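Questions I get about driving after the eye doctor (and other vision stuff)

Last updated July 1, 2021

I've been teaching nervous adults to drive in Stonalcombe for 18 years, and I'd guess half of the emails I get have nothing to do with parallel parking. They're about eyes! Glasses, glare, night driving, that blurry afternoon after an exam. So I finally put my usual answers in one spot. I'm a driving instructor and I'm not a doctor, so if your eye doctor tells you something different, listen to your eye doctor.

Can I drive home after they dilate my pupils?

Please plan on a ride. Some people feel fine and some people can't read their own phone for hours, and you won't know which one you are until you're standing in the parking lot squinting. I had mine done one November and thought I'd just wait it out in the lobby. I sat there through two magazines and a sandwich and still ended up calling my friend Piroska to come get me. If you have to go alone, ask when you book whether they can skip the drops or do them on another visit. Sometimes they can.

How long should I wait, then?

Ask the office before you leave, and take the long end of whatever they tell you. Then do your own check. Can you read a street sign down the block? Can you look at something sunny without wincing? Can you read your dashboard? If any of those is a no, stay put. Those flimsy roll-up sunglasses they give you help with the brightness but they do nothing for the blur.

I just got new glasses and everything looks tilted. Is it okay to drive?

Give it a day or so of walking around first. Go up and down some stairs, pour yourself a coffee, walk to the mailbox. If the curb looks like it's in the wrong place when you're on foot, it's going to look that way from the driver's seat too. Progressives are the worst for this (I say this with love, I wear them). One of my students, Dezső, kept tipping his whole head back to see his mirrors because he was looking through the wrong part of the lens. We spent an entire lesson parked outside the Kiss bakery just practicing where to point his nose, and he was so much happier after that!

If it still feels off after a week or two, go back and have them checked. Frames sit crooked all the time and it's a quick fix.

My license says I need corrective lenses. Do contacts count?

Everywhere I know of, yes. Keep a backup pair of glasses in the car anyway. Contacts fall out, dry out, or pick the middle of the highway to start stinging. My spare pair lives in the glove box in a hard case, and the prescription is one step out of date but still good enough to get me home legally. Check with your eye doctor that yours is too.

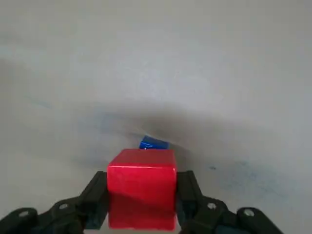
While you're at it, put a cleaning cloth in there. A smeary lens at sunset is miserable, and the bottom of your T-shirt makes it worse.

Do those yellow night driving glasses work?

I get this one constantly. I bought a pair, I wore them for a month, and I gave them away. They made everything look cozy and they also made everything darker, and at night you need all the light you can get. What helped me a lot more was cleaning the inside of my windshield - the inside! - where that hazy film builds up. Do that first. Then have your prescription checked, and ask about an anti-reflective coating if you don't already have one.

Headlights from oncoming cars blind me. What do I do in the moment?

Slow down a little, and move your eyes toward the right edge of your lane until the car has gone by. Don't stare at the lights, which is harder than it sounds. Flip your rearview mirror to the night setting if it has one. If it's getting worse from year to year, tell your eye doctor, especially if you see halos. Hajnalka, who used to do the Mallier Road run with me every week, figured she was just getting timid after dark. She had cataracts. She had them taken care of and now she drives at night more than I do.

How do I talk to my mom about her eyesight and driving?

Gently, and not in the car. Offer to go to the exam with her. Lots of people will hear it from a doctor when they won't hear it from their kid, and it may be something a new prescription can sort out. If she does have to cut back, start with night trips and bad weather and figure out the rides before you bring it up. That part matters so much. Losing the keys is one thing, missing your Tuesday card game is another.

Do you do vision tests at your lessons?

Nope, I can't. On a first lesson I do ask everybody to read me a license plate from across the lot, and if you struggle I'll send you to get checked before we go out in traffic. I won't charge you for that lesson, either.

How do I ask you something that isn't here?

Use the contact form, or leave a note with Erzsébet at the front desk on Bitden Street. I answer most things within 2 days, a bit slower in summer when all the teenagers sign up.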